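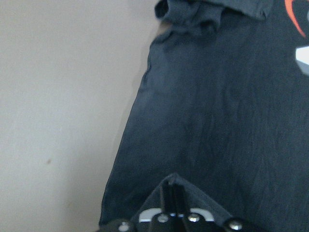

Section 4. Folding T-shirts for the Plandum Drawer Insert

4.1 Before you start

The folding method in this section applies to short-sleeved cotton T-shirts in adult sizes. For knitwear and long sleeves, see Section 5. Shirts must be fully dry before folding. A damp shirt stored upright in the insert will hold its creases and may mark the lining.

Use a flat, smooth surface at waist height, large enough to hold the shirt with both sleeves extended. Wipe the surface before each session. Crumbs and lint show on dark cotton and are hard to remove once folded in.

CAUTION: Do not fold on a freshly waxed or oiled surface. Cotton absorbs residue on contact.

4.2 Laying out the shirt

1. Place the shirt face down with the collar pointing away from you.

2. Open out any rolled or doubled fabric at the collar and at the bottom hem. Bunched layers add thickness, and the finished fold may not fit the slot.

3. Hold the bottom hem at both side seams and pull gently toward you until the body lies flat.

4. Smooth the fabric with the palm, working from the center to the side seams. Light ripples in worn cotton are acceptable. Sharp creases should be pressed out first.

5. Check that the side seams run straight. On older shirts the seams may twist toward the front after washing. In that case, align the hem and ignore the seams.

NOTE: Small puckers along a stitched hem are normal and do not affect the fold.

4.3 Folding

1. Fold the left third of the shirt toward the center. Turn the sleeve back so that it lies within the folded panel.

2. Repeat on the right side. The two panels should overlap by 2 cm or less.

3. Fold the hem up to just below the collar.

4. Fold in half again, then once more for sizes L and above.

5. Stand the shirt on its folded edge. If it falls over, open it to step 3 and press the air out by hand -- do not add a further fold.

4.4 Loading the insert

The Plandum insert (part 539) holds around 39 shirts of medium weight. Load from the back, with the folded edge up. Leave one slot free so that shirts can be removed without dragging their neighbors.

Dark shirts should be kept apart from white ones until they have been washed several times. Use the Triradine divider, part 131, for this purpose.

CAUTION: Do not force the drawer closed. If a shirt stands above the rim, remove it and repeat 4.3.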